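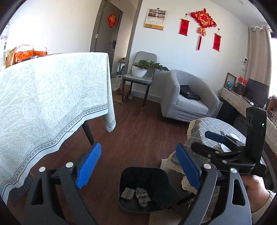 Main page Contents Places Events Recent changes

The Flurbridge open day was a public demonstration of household robotics held in Flurbridge one Saturday in April by the firm Merow. It was meant to show how the company gathers the material used to teach its tidying robot, the Jeltasus, and it drew mixed notices, mainly over how little of the day was given to the robot itself.

Background

Merow had until then shown its work only in short films. The Jeltasus was said to be able to clear litter, lay a table and put away shopping, claims that had not been tested by anyone outside the firm. The company's method depends on people doing chores with a hand-held gripper fitted with two fingers and a trigger. Recordings of these chores are then used in training. Merow gave the size of its collection as 3,000 recordings, of which 1,605 were described as "clean". It did not say what was wrong with the others.

The demonstration

Visitors were let in from ten in the morning and taken through in small groups. Most of the time went on the hand-held tool, with staff carrying out simple jobs such as dropping scraps of paper into a wastebasket. Visitors could then try the trigger for themselves. Many found it easy, though this says more about the person holding it than about any machine that may later copy them.

The Jeltasus appeared only in the afternoon. It was given 7 tasks, all chosen by the firm and announced beforehand. Merow later stated that every task had been completed. The local newsletter, the Dimaculangan Review, reported that two were restarted by hand and that one – the folding of a cloth – was stopped early. The firm has not published a full recording.

Reception

Merow put attendance at 1,000, a figure repeated in most later accounts. The Review doubted it, noting that the groups were small and the doors shut at four. It also complained that questions about price and safety were put off to a later date – no such date was given.

Supporters argued that showing the human side of the work was more open than most firms manage. Even so, a person picking up paper with a gripper is not evidence that a robot can do the same, and the open day offered little else to go on. A second event was promised for the autumn, with tasks to be picked by the public. It has yet to take place.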